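Simulated bedroom, real opinions: comparing two grippers and a wrist camera

14/05/2026

So I finally sat down and did the gripper comparison I've been promising since February. If you read the last post, you know I was stuck between two options: the Pundness parallel jaw, which I've used forever, and the new Wellovar suction cup that Devendra Chaturvedi keeps telling me to try. I ran both of them in the simulator, in the little apartment, with the same arm model and the same controller, so whatever went wrong was the gripper's fault (or mine).

The bed is where most of the picking happens. I wanted a mix of shapes - a box, something small and chunky, something flat that would be annoying to grab. 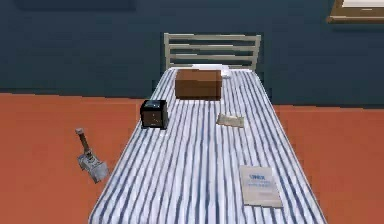
Pick targets on the striped bed, plus the tool on the floor.

The box is easy for everyone. The suction cup just lands on top and goes. The jaw has to come in across the short side, and it's fine as long as the planner doesn't get creative with the wrist. The black cube was fine too, though I had to turn the jaw's closing force down a notch because it kept squirting the thing toward the edge of the mattress.

Flat stuff is where they split. The jaw hates the booklet! It pushes down into the mattress, the fingers skid, and you get a sad little shuffle toward the foot of the bed. Suction picked it up on the second try and then pretty much every time after that. I did 463 attempts all told and I'm not going to dump the whole spreadsheet on you, but the jaw missed the small packet so often that I stopped watching and went to make lunch.

Then the cameras. I'd been using a fixed overhead view and wanted to see if a wrist view was worth the trouble. Short answer, yes, but dark furniture is rough on it. Black screen, dark brown blanket, teal walls in shadow, and my depth filter throws out half of what it sees. The shiny white tabletop has the opposite problem.

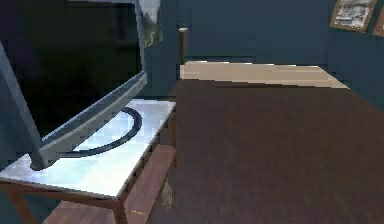

Doors, and why I changed controllers

Hiba Salameh asked in the comments whether any of this matters once the arm has to do something besides pick and place. Good question, so I tried the lever handle on the bathroom door. Suction is out, obviously. The jaw can hook the lever, but with plain position control it fights the door the whole way through the swing and the joint torques go nuts. 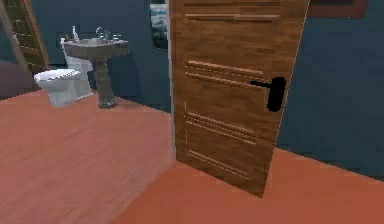
I swapped in the compliant mode from Dronatik and it got a lot calmer. You tell it how soft to be in each direction and it sort of lets the door lead. Setup took me roughly 22 minutes, most of it spent finding out that I had the tool frame rotated the wrong way (again). Yhon Rivadeneyra warned me about exactly this and I nodded and then did it anyway.

One more thing on base placement. I had the arm parked too close to the bed at first, so it could reach the near side and couldn't get to the pillow end without folding up on itself. Moving it back toward the middle of the floor helped, and so did raising it a bit.

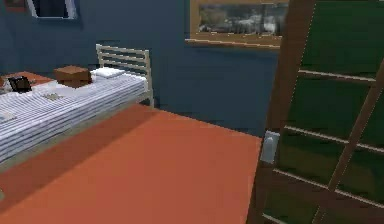
For now I'm keeping both grippers and switching between them, which is a cop-out, I know. Jaw for handles and anything chunky, suction for paper and boxes. Next I want to try a softer set of fingertips on the jaw and see if the packet gets any less miserable. If you've got fingertip models that behave in sim, send them over and I'll run them on the same bed.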